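Simulated gripper for the uni robotics club, camera view woes
Robotics club projects > Simulation
March 2022

relu_f wrote:
G'day all, Relu Filip here from the Prostano team. Our club is doing the sim-only round this year (no travel money, sigh) and I got handed the wrist view. The sim's called Vulex, if anyone's used it. First render from my setup:
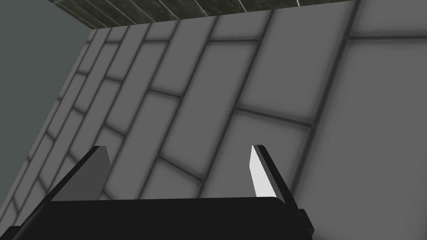 My trouble is the depth guess. I trained the little network on 400 renders and it's rubbish at telling how far off a surface is. I reckon the grey brick-pattern tiles are doing it, they look tiny on the left and massive on the right, and the same texture at two sizes must confuse the poor thing. Anyone had this?

tanglewire wrote:
Yep, had it last year with the Dronosham kit. Repeating textures are awful! Swap the tiles for plain paint and move on with your life.

mossgrid wrote:
Disagree with tanglewire. If the judges' room has tiles you'll have to cope with tiles eventually. Have you looked at your lighting? Post another one mate.

relu_f wrote:
Righto, same room:
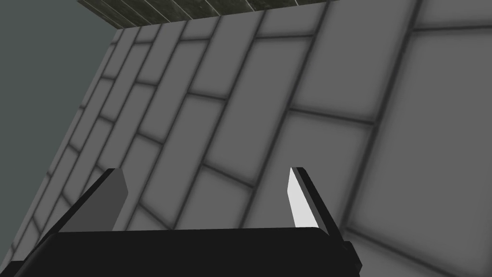
Jaws open, nothing in them. Note the right pad's nearly white and the left one's grey.

I'm on 2310 renders now and the error has come down a bit, but it still goes silly near the corners.

mossgrid wrote:
There's your lighting then. One pad bright, one dull, and your colour threshold is going to favour the bright one every time. Randomise the light direction before you touch the textures.

tanglewire wrote:
Or just mask the fingers out? They're always in the same spot relative to the camera. Five minutes' work.

relu_f wrote:
Tried the mask, it helped less than I'd hoped. One more with the dark marbled wall in view, our coach Steinarsdóttir wants it in the report:
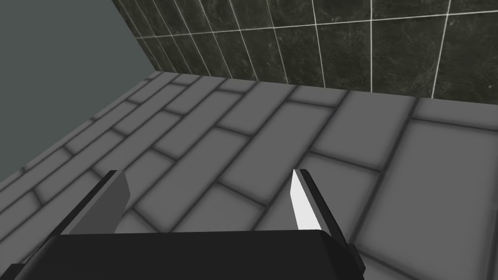

Render: Relu Filip / Prostano team, made in Vulex

White grout on the dark wall gives really crisp edges, so I'm tempted to use those lines to work out the camera tilt. Is that cheating? The rules are vague and I've read them twice. Last one, then I'm off to bed: 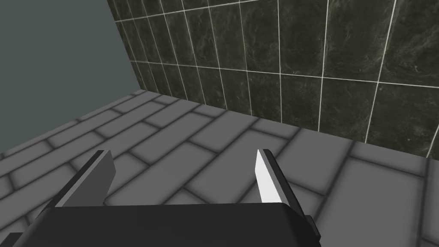
mossgrid wrote:
Not cheating in my book, but put it in your writeup so the judges can see what you did. And save your seeds! We lost run 1734 that way and never got it back.

tanglewire wrote:
I'd still call it a bit cheeky. Ask the organisers first.

relu_f wrote:
Fair enough, I'll email them tomorrow. Cheers both, lights get randomised tonight after all.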